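Chapter 7
Picking Things Up: Robots in Furnished Rooms

Learning goals
By the end of this chapter you should be able to:
explain why soft objects are harder for a robot to handle than rigid ones
tell the difference between reach, grasp, and lift as separate problems
read a simple task log and say where a task went wrong
plan a short robot demonstration of your own, on paper

Key terms: deformable object, grasp point, whole-body motion, task log, reset

7.1 A Morning at Tirkmont

Every March the robotics lab at Tirkmont opens its doors to anyone who wants to come in, and if you ever get the chance to go to something like it, go! The hallway fills up before nine. There are posters on the walls, a table of worn-out motors you're allowed to take apart, and a line of people waiting to see the furnished room, where the lab tests its robots on the sort of work people do at home without thinking about it.

We visited while writing this book. Our guide was Elisa Messina, who runs the room and has watched more pillows being picked up than anyone we have ever met. Her first piece of advice was to stop looking at the robot. "Look at the furniture," she told us. "Look at the floor. Then guess what's going to be difficult."

It's a wonderful exercise, and we'd like you to try it before you read further. Take a minute with the room below and write down three things you think a robot would find hard.

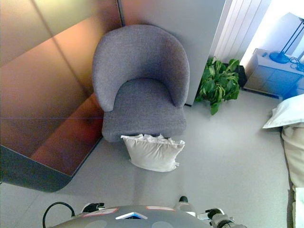

Most visitors write down the furniture first. A chair is big, it's heavy, and bumping into it would be embarrassing. But a chair has one great virtue for a robot, which is that it keeps its shape. Once the software has worked out where the chair is, it can plan around it, and the plan stays good as long as the chair stays put.

A pillow is another matter. Press on one side and the other side bulges. Pull a corner and the middle sags behind it. Engineers call something like this a deformable object, and you'll meet the term again and again in this chapter. With a rigid box, knowing where one corner is tells you where the other corners are (provided you know the size of the box and which way it's turned). With a pillow, knowing one corner tells you very little, and as soon as you lift that corner, what you knew is out of date.

Then there's the floor. When an object lies low, the robot has to get its hands down to it while keeping its arms clear of its own legs. Reaching stops being a job for the arm alone. The hips, knees, and shoulders all have a say in it, and the planner has to consider them together. This is whole-body motion, and Section 7.4 is devoted to it.

7.2 Corners, Folds, and Wrapping

Na-rae Yook, a second-year student at the lab, was keeping the task log on the morning we visited. She let us read over her shoulder. Each line had a time, a task, and a short note, and we loved how plain the notes were. "Right hand closed early." "Good grasp, wrong corner." "Reset." A reset, by the way, is what happens when a person puts everything back for another try, and the log at Tirkmont had 582 entries in it before we even sat down.

Her favorite puzzle was plastic wrapping. Cloth and plastic behave differently under a finger. Cloth gathers, so a hand that pinches a little too wide will often still come away with a fold. Thin plastic may slide, and because it's see-through and shiny it can also confuse the cameras. Put both on the same object and the choice of grasp point starts to matter a great deal.

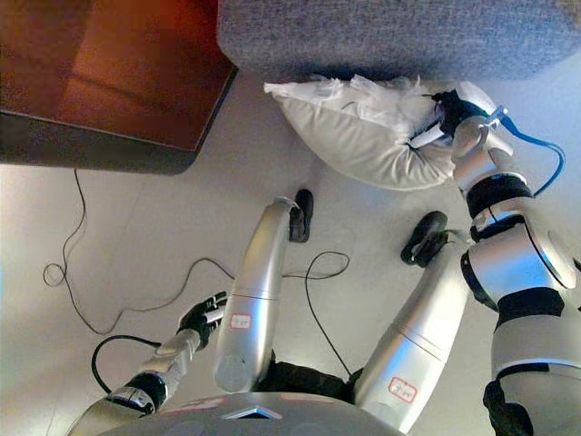
Fraser Imrie

I came to this chapter as the skeptic on our writing team, so let me add a word of my own. I teach mechanics, and I had always thought of grasping as a friction problem: enough force, enough friction, done. Standing in that room changed my mind in the best way. The force was the easy part! What kept the students busy was deciding where to put the hand in the first place, and I spent the whole drive home thinking up homework problems on it. You'll find 16 of them at the end of the chapter. Problems 2 and 3 can be done with a bath towel and a friend.

One more thing struck me. A hand that isn't holding anything still has to be somewhere. It can help with balance, wait nearby for its turn, or get in the way. When you read a log, or watch a demonstration, follow the free hand for a while and ask what it's ready to do next.

Bags give us a third kind of object. A stuffed bag is soft all over, but if it's tied at the top it has a neck, and a neck is a gift. It's narrow and gathered, and a gripper can close right around it. The rest of the bag can slump however it likes. Keep this case in mind when you get to the comparison table in Section 7.3, where the tied bag comes out as the friendliest of our soft objects.
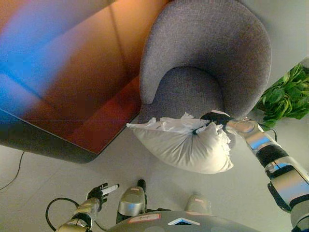 Before You Go On: Activity 7A

Choose a soft object at home, such as a sweater or a half-full backpack. Pick it up slowly with one hand, using only your thumb and two fingers. Sketch the object before and after, and mark your grasp point on both sketches. Then try again from a different point and write a log line for each attempt in eight words or fewer. Bring your sketches to class; you'll need them for Section 7.3.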